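Home | Posts | Garden | About | Search this blog Search

Sorting the produce crates

Apr 10, 2023

I switched from plastic tubs to slatted pine crates last July and I'm still happy with them. They let air through and they stack fine in the car. I paid 90 for the set at Drundstead.

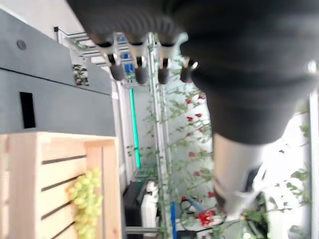
Grapes get a crate to themselves. If I put anything on top of them the bottom ones split. I leave the wood unfinished and brush out the slats between loads.

Tomatoes can share with greens. Busisiwe Masilela lines hers with newspaper, but I don't bother. Leaves get everywhere either way. 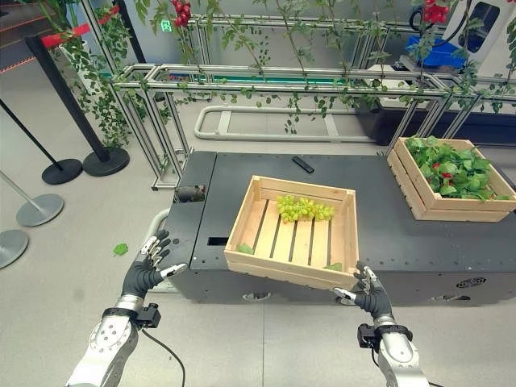 Grapes in one crate, tomatoes and greens in the other.

Next I need to sort out labels.

Get new posts by email. Enter your address Subscribe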